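Workshop > Small Builds > Bench Tips

Kitchen Laundry Garage Workshop Letters Search

Tips for building and using a pair of handheld grippers

8 min read

I've been building handheld grippers with the shared shop crowd all winter and I can't stop talking about them, so it's time to put what we've learned in one place. These are the two-fingered kind you hold in your fist and squeeze, one for each hand, and you do ordinary chores with them while everything gets recorded for a robot arm to learn from later. Nothing in the build is beyond a person who can assemble a bookcase and solder a plug. Most of the trouble is in small stuff: tape, cable, screws, the table.

Squeeze before you screw

Put the whole linkage together with finger-tight screws first and work it open and closed for a good long while. If it drags, back off one screw at a time until it quits dragging, and you've found your culprit. Ours was nearly always the pivot pin on the lower finger. I sand printed pivots with 600 grit, wrapped around a dowel, going with the layers, and I stop far sooner than I want to. A sloppy pivot is much worse than a stiff one. Stiff loosens up with use!

Thread lock goes on last, and only on metal going into metal. The liquid kind can craze some plastics, and I cracked a very pretty finger that way in December. For screws going straight into plastic, let the threads do the work, and never run them in with a drill.

Turn the screw backward first

Everybody who has put up cheap curtain hardware knows this one, but it's gold for printed parts. When you put a screw back into a plastic hole, turn it counterclockwise until you feel it drop into the old thread, then go clockwise. A part treated this way will come apart and go back together all season. Skip it a few times and the hole is stripped.

If the hole is already gone, a sliver of toothpick and a dab of wood glue will hold a small screw surprisingly well, though I wouldn't trust it near the fingers.

Make left and right on purpose

Mirror-image parts look identical at eleven at night. Put a dab of nail polish inside every left-hand piece the moment it comes off the printer, somewhere it won't show. Verna Kasprzak does hers in a sparkly green that I now covet. We also keep each side in its own baking pan while it's being built, which has the bonus that dropped screws land in the pan.

Set up the table like a baker would

A clean, steady, plain table makes everything easier. We like a white board laid over a metal frame. Melamine wipes down well and you can see every crumb and stray screw on it, but it's slippery, so try your objects on it before you commit to a whole afternoon of them. Painted board has a bit more grab. If your frame is aluminum extrusion, go around all the corner brackets with a hex key once before each session. They creep loose, and a wobbly table will drive you up the wall (you'll think the gripper is at fault and take it apart for no reason, ask me how I know).

Check that the board can't slide. Rubber shelf liner between board and rail is cheap and takes two minutes. Clamps are stronger but they always end up exactly where your wrist wants to go.

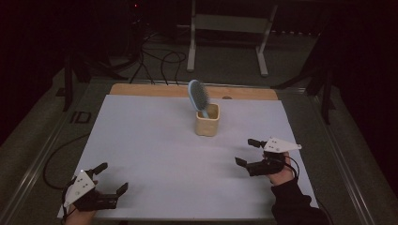
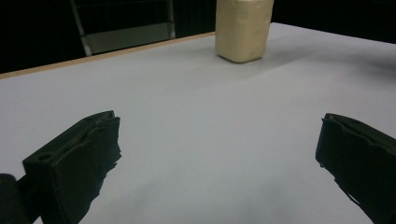 Finger facings are the part I get asked about most, and they're also the part you'll replace most, so make them easy to get at. Bare plastic on a smooth hairbrush handle is like picking up soap with chopsticks. You want something grippy and a little soft on the inner face of each finger, and you want to be able to peel it off and redo it in a few minutes. Look at the ragged edges on the dark facing in the second picture, with those bits sticking out from both fingers. An edge like that is easy to tidy with sharp scissors, or you can strip the finger and start over, and it's worth doing one or the other before you work with anything thin. A loose flap can fold under and give you a lump right where you need a flat face.

For a fresh facing, clean the plastic with rubbing alcohol and let it dry all the way. Cut your piece oversize, round the corners (round corners lift much later than square ones), press it on from the middle outward, and then trim flush with a new blade laid flat against the finger. I've tried self-fusing tape, bicycle inner tube, and drawer liner. Inner tube with contact cement won for me on grip, and self-fusing tape won on speed. The drawer liner was hopeless and left fuzz on everything.

Match your pads, too. If you change one finger, change the other one at the same time, with material from the same sheet. A 2 mm pad facing a thin wrap of tape pulls the closing point off center, and then you'll find yourself twisting your wrist to make up for it.

Give cables somewhere to go

Each gripper drags a cable behind it and that cable will knock things over if you let it. Lead it off your side of the table, left hand to the left and right hand to the right, and leave a generous slack loop. You want to be able to reach the far edge without feeling any tug at all. Hook-and-loop straps beat zip ties here by a mile. You'll be moving things constantly and snipping zip ties next to a live cable is no fun.

Where the cable leaves the gripper, add strain relief even if the design doesn't call for any. A short piece of heat-shrink with a second, longer piece over it makes a nice gradual bend. Mei Castellanos winds a spring from a dead ballpoint around hers and it works beautifully.

On the floor, tape across the cable every stride or so wherever people walk. On carpet, regular tape gives up fast, and a strip of the hook side of hook-and-loop laid over the top grabs the pile and holds it down. Do this even if you're "only going to be a minute."

Choosing things to pick up

Raid the bathroom and the kitchen! The best practice objects are the ones you handle half asleep. A brush standing in a cup is a terrific starter because it gives you several jobs in one: lift it out, put it back, turn it around, move the cup without tipping it. Watch the balance, though. A tall brush in a light cup goes over at the slightest bump, and if that's happening every time, put a spoonful of clean gravel or a few washers in the bottom. Glue them down if you plan to tip the cup out.

Things that are easy to forget:

- Matte beats shiny. Glossy jars throw a glare back at the cameras.
- Pale things on a white board can be hard to pick out on video. Slide a colored placemat under them, or turn a lamp so they throw a shadow.
- Wash and dry anything that's had hand cream on it. It gets on the pads and then onto everything else.
- Keep a box of backups. My favorite test cup lasted one evening.

Lighting on the cheap

One strong overhead light gives you hard shadows under your own hands. Two clamp lamps pointed at the ceiling are gentler, if your ceiling is white. If it isn't, a sheet of white foam board overhead does the same job. Dolores Thibodeaux hung hers from plant hooks and it looks odd and works great. Pull the curtains as well. Daylight shifts all afternoon and you won't notice until you play things back.

Keep marker plates flat and clean

If your design has a plate on top with dots or other markers for tracking, treat it like a camera lens. Handle it by the edges. Wipe it with a barely damp microfiber cloth, never a paper towel, and don't use alcohol on printed markings until you've tested a scrap. Check for warp by laying it on a piece of window glass and pressing each corner. If it rocks, print another one and let it cool on the bed before you pry it off. I used to yank mine off hot and wonder why they curled.

Save your hands

An hour of squeezing is a real workout. Swap sides if your setup allows it, take a break every 10 minutes in the beginning, and keep your elbows low. Long sleeves are fine as long as the cuffs are snug. Loose cuffs catch on the lower finger. If your palm gets sore, wrap the grip with tennis overgrip, the cheapest multipack you can find, and change it whenever it starts to feel slick.

Sunita Haverford taught me to hold the gripper the way you'd hold a paint roller, loose, with the squeeze coming from the fingers and the thumb just along for the ride. It felt wrong for an evening and now I can't do it any other way.

A little kit to leave by the table

Hex keys on a ring, small scissors, fresh blades, rubbing alcohol, microfiber cloth, a roll of self-fusing tape, pre-cut finger pads in an envelope, spare pivot pins, hook-and-loop straps, a pencil. We keep ours in an old cookie tin with the lid off during a session. Bernadette Okafor added a notebook on a string and it's become the most useful thing in there. Write down what you changed and on which side, right then, with the tool still in your hand.

Next up I'm trying cast silicone pads in a mold made from leftover printed fingers. The first batch is curing on top of the fridge as I type, and if they come out of the mold in one piece I'll post the steps.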